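3 min read

Kistard: Frequently Asked Questions

What is Kistard?
Kistard is a method for learning two-handed manipulation from demonstrations recorded with hand-held grippers. No robot is needed during recording. The policy is trained on gripper poses and jaw width, then run on a two-arm platform.

How large is the training set?
The current release has 2792 demonstrations. Of these, 657 involve thin, flat objects on a flat surface, the category where our earlier policy failed most often.

Why are flat objects treated separately?
A thin panel gives the jaws little to close on, and contact from one side tends to slide it. Kistard predicts a contact order for the two grippers before it predicts their paths. Without that step, the policy often closed both jaws too early.

Does the contact order have to be labeled by hand?
No. It is computed from jaw width and relative pose. Florante Ocampo wrote the labeling script, and it is included in the release.

What does a demonstration look like?
The operator works at a table with one gripper in each hand. Dotted plates on top of the grippers are used for pose tracking.

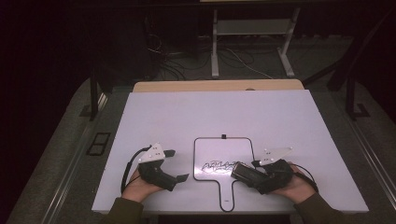

Figure 2. Paddle-shaped whiteboard task, right gripper tip at the edge of the paddle.

Can I use my own grippers?
Yes, if jaw geometry is close to ours. Otherwise the width signal must be rescaled — see the calibration notes. We have tested two other jaw designs, both rigid.

What are the known limits?
Soft sheets such as cloth or paper are not covered. Performance also drops when the object and the table surface are close in color.

Is a new release planned?
Yes, in July. It will add failed attempts, which are currently filtered out.

Contact: Aileen Lagman, Hurkside Lab | © Hurkside Lab | Back to top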